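Rulitden Rosemary Scalp Oil

By Fabrice Barbier, Venthorpe Botanicals

I started making this oil for my own head, so let me begin there. My scalp has been dry and itchy since I was a teenager, and every winter I'd go through bottle after bottle of drugstore stuff that either smelled like a hospital or left me looking like I'd slept in a frying pan.
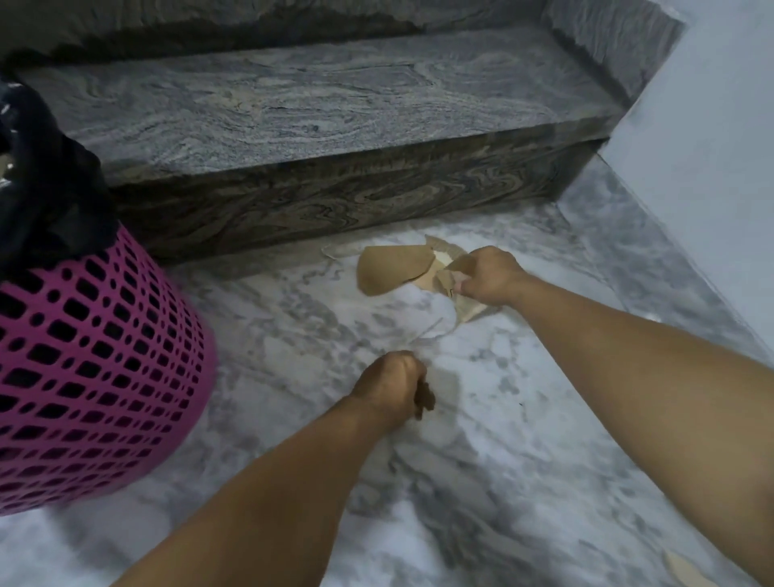 So I went back to what my grandmother used, which was rosemary steeped in plain oil and left on the windowsill. Hers was pretty rough (there were twigs in it!) but it felt wonderful, and I've spent a good part of my adult life trying to get the same feeling into a bottle that doesn't leak in your gym bag.

What's in it

Jojoba oil, grapeseed oil, rosemary leaf, a little peppermint oil and vitamin E. That's the whole list. The rosemary sits in the grapeseed oil for 29 days before I strain it, and I strain it twice. I tried a shorter steep and it smelled thin to me. I tried longer and it got kind of swampy – my sister still brings that batch up at dinner.

There's no added perfume, no coloring and no mineral oil. The color changes a bit from batch to batch, from pale gold to a sort of olive green, depending on the rosemary I get. Both are fine to use.

How I use it

I do it twice a week, the evening before I wash. Part your hair in a few places, put 5 drops along each part, and rub it in with your fingertips (not your nails, please) for a couple of minutes. Leave it for half an hour or so if you're in a hurry. If you aren't, wrap your head in an old T-shirt and sleep on it. Then shampoo as usual. Thick or curly hair might want a second lather.

If you have fine hair like me, go easy the first time. You can always add more, but getting it out is a whole evening. And try a drop on the inside of your arm the day before, especially if peppermint bothers you. Keep it away from your eyes! I've done that one for you and I don't recommend it. If your scalp is broken or sore, or your hair is coming out in patches, go see a doctor before you put any oil on it, mine included.

Will it make my hair grow?

I get this in my inbox all the time, and I'm not going to promise you that. My scalp feels calmer and I scratch a lot less, and my hair looks shinier because it's got oil on it. Plenty of customers tell me they see less hair in the brush. I love hearing it, but I sell a scalp oil and I'd like you to buy it for that.

Sizes

The small bottle is the one to start with, and used the way I use it, mine lasts 3 months. It comes with a glass dropper. The large one has a pump and makes more sense for long hair or for two people sharing. Refill pouches fit either bottle – just wash the bottle out and let it dry completely first, or the oil goes cloudy.

Keep it out of direct sun with the lid on. I write the batch date on the label by hand, so if you can't read my writing, email me and I'll look it up.

Goes well with

The Esum shampoo bar, which is mild but does get the oil out in one wash for most people. I also like the Mnguni wide-tooth comb for working it through the ends.

Stock

We made almost 900 bottles last year and ran out well before the holidays, which I'm still getting emails about. The small size is in stock now. The large is down to the last box, and the next batch of those will be ready in April. You can put your name on the waiting list with the button below and I'll write to you once, when it's ready.

Page updated February 2022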